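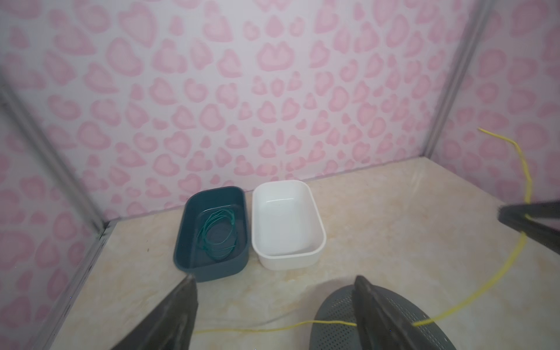

*The Khoury cell on the open day, from the wrist camera. Green wire in the teal tray, yellow wire along the floor.*

## Report to Osetis, second period of the grant

This part of the report covers the open day of the Khoury cell, which we held on a Saturday in March at our Brarness building. In the grant plan it is item 4. We received 135 visitors, more than the hall could take at one time, so we let them in by groups of 17.

### What we showed

The task was cable handling. Two arms work together inside the closed cell with thin wire and a spool. We chose this task with Vendent, our partner for the harness work, and it is difficult for the same reason that it is interesting to them: a wire does not keep its shape.

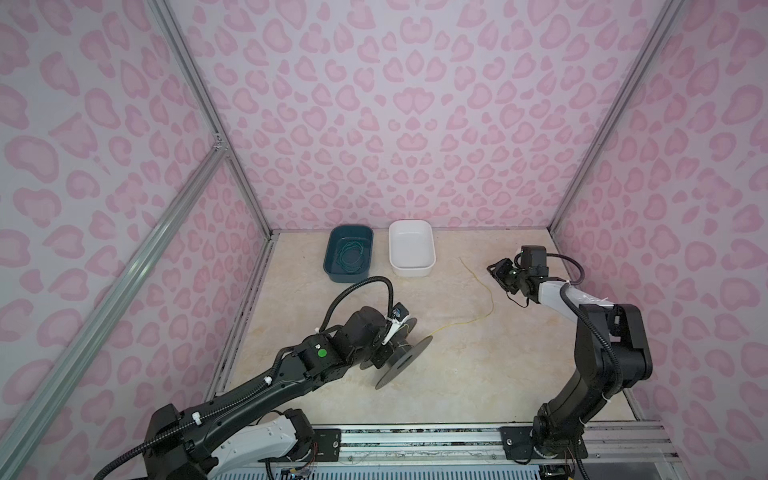 Photo: Brarness workshop / Khoury project

One arm holds the spool a little above the board and the other one works on the wire. Visitors asked mostly about speed. We answered that the present speed is slow and that we did not try to improve it in this period — the plan puts speed in the next one.

Two groups had to wait while we restarted the control program. The fault was in our start-up script and it has been corrected. The screen with the wrist view was placed too low, and people in the second row could not see it well. Next time we will hang it on the wall.

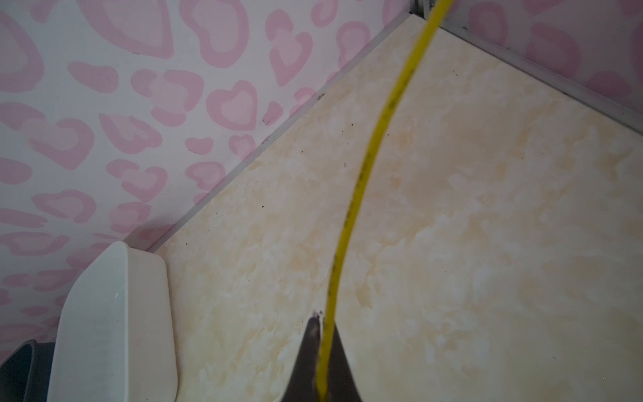 ### Costs and next steps

The open day cost 3000 from the budget line for public events, and nothing was moved from other lines. Printing was cheaper than planned, but the hire of chairs was not in our estimate and used the difference.

Before the next report we will:

- repeat the demonstration for Vendent staff, in smaller groups
- write a short guide for starting the cell
- send Osetis the visitor comments — they are still being typed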